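4.2 Observations during the open day

The second part of the study was done in the laboratory at Assunção, during the open day of 5 May 2024. We wanted to know how visitors judge a two-arm robot when it does a household job which they know well from their own home. For this reason the hanging of socks was chosen from the tasks in the Plitavar set. The demonstration was led by Emmett Kapoor, who also answered the questions of the visitors.

Visitors entered in groups of 13 persons and stayed until the demonstration ended. They could stand beside the setup, but they were asked not to touch the table or the hanger. Before the start, every visitor received a short form with 2 questions: which step of the task will be the most difficult for the robot, and would you let such a robot do this work at home. The same questions were given again at the exit. Figure 3 shows the work at the table.

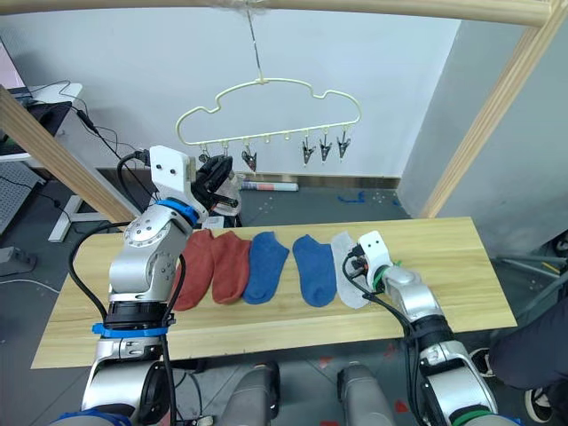
Figure 3. Sock task at the open day. Five socks lie in a row on the table; the left gripper holds a piece of fabric near the hanger and the right gripper is lowered over the grey-white sock.

In total 993 visitors took part, and 906 of them returned both forms. Only these complete pairs were used in the analysis. Before the demonstration, most visitors expected that picking up the sock from the flat table would be the most difficult step. At the exit, many had changed their answer to the clips. Several wrote that they had not thought before about how small a clip is, and how exactly the fabric must be placed in it.

The answers to the second question changed less. Visitors who said no at the entrance mostly said no again, and the reason they gave most often was the slow speed. Some parents remarked that their children would be slower. We did not measure the duration of the task for each group, so we cannot say if the opinion depends on it. This point is taken up again in Section 5, together with the results of the Ovlow questionnaire.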